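Plarura House residents meeting, minutes
27/05/2022

Present: Valter Björklund (chair), Flester rooms, Musatau rooms. Apologies from Ertürk rooms.

1. April minutes. Agreed, no changes.

2. Clothes clear-out. Sorting to be done upstairs on the bed, not in the hallway. Jeans stacked together, black things in thier own piles, sweatshirts folded one at a time. Bedspread stays on. 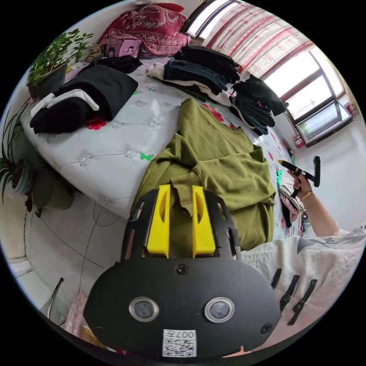 Item 2: olive sweatshirt on the bed, jeans and black clothes behind.

Agreed: keep / give away / mend. Anything unclaimed in 12 days goes to the give away bags. Valter to bring bags.

3. Printed tops. Long talk on this. Fold with the print inside so it doesnt rub, sleeves in first, then up from the hem. The olive one with the crown and the cartoon eye is a keep, name tag to go in the collar.
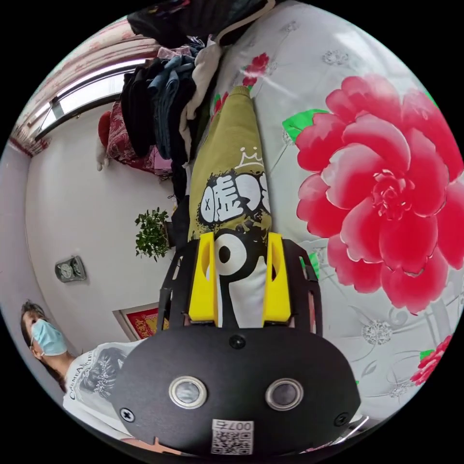
Valter Björklund asked whether folding print side in leaves a crease down the middle, and said he would sooner hang the printed ones. Flester rooms: no hangers left. Left open.

4. Hangers. Budget 300, agreed. Musatau rooms to order, plus two shelf dividers if theres money over.

5. AOB. Closet door still sticking. Carried over.

Next meeting: date to be sent round.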